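Malutex Ren hand-held gripper: my review
Updated 18 July 2025
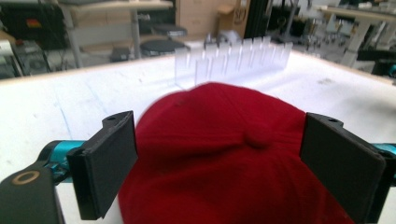
What I've been using it for

Mostly soft stuff! I've had the Ren for 19 days now and picked up caps, socks and tea towels with it, a red baseball cap more than anything. The flat black pads press in from both sides and I like how much of the crown they cover (my old one had skinny little tips and I never got on with it).

What's in the box

The gripper, 4 spare pads, a hex key and a carry bag in a very ordinary grey colour. The pads are held on with screws, so keep that key handy.

Price and postage

I paid $173 from Rirkside, plus postage to Skirkthorpe. You get 30 days to send it back, but I'm keeping mine.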